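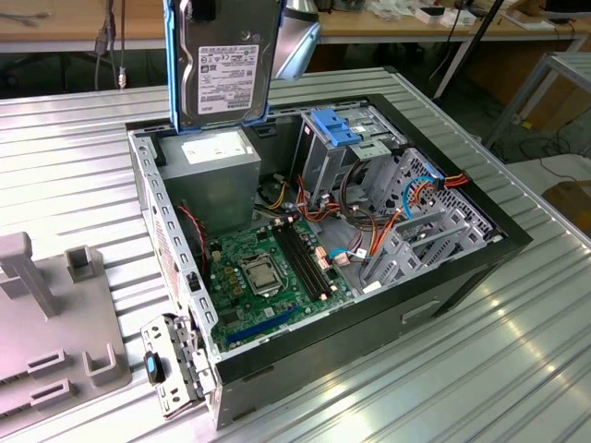
Case open, drive in its blue caddy.

28 September 2023
By Iraís Magaña

Slept badly and got up before the alarm. Made coffee, fed the cat, and sat down to the recordings again before work. I have told myself I will do one tape each morning until they are finished, and so far I have missed only the mornings when I was at my sister's.

The tapes are my grandmother's. She talked into a cassette recorder most evenings after my grandfather died, and when she moved out of the house on Segers Street there were 17 of them in a shoebox, with a rubber band around the ones she thought were good. My uncle copied them to a computer years ago. The copies are what I work from now. The tapes themselves I don't like to play, as one of them squeals.

Today was the tape about the bakery in Rimby. I had heard parts of the story at family dinners, but never in order. She started there at seventeen, sweeping and washing pans, and was at the counter within a year. The owner kept a notebook of who owed what and crossed people out when they died, whether they had paid or not. She says this twice on the tape, a few minutes apart, and the second time she laughs.

She also gives the recipe for the Christmas bread, or most of it. 500 grams of flour, butter, two eggs, orange peel, "enough milk." Then the phone rings and she goes off to answer it, and when she comes back she is talking about shoes. I typed it all as she said it. Mom thinks the missing part is anise. I will try it both ways in November.

Typing goes slowly. A half hour of tape takes me most of two hours, more when she switches to Spanish and drops her voice. I leave a blank where I can't make out a word and put the time next to it, and Mom listens to those on Sundays. She got four of the last batch. One was the name of a dog.

Work was ordinary. Two people out, so I covered the front desk after lunch. Ate at Hullo, the soup, which was too salty. Walked home the long way by the canal because it had stopped raining. They have finally taken down the fence at the old Brulosard building — I could see straight through to the loading dock.

Called my uncle after dinner to ask about tape 9, which has no date on the label. He thinks spring of 2000, before her hip. She mentions the neighbors' new baby, and he is going to ask them when that was. We talked for a while about his knees and the price of his car insurance. He wants printed copies for everyone when I am done. I said I would look into what it costs.

Still to do: back up this month's typing, buy cat litter, write to Aunt Lucha about the photographs she took home in August. Bed by eleven if I can manage it.

Last updated: 28 September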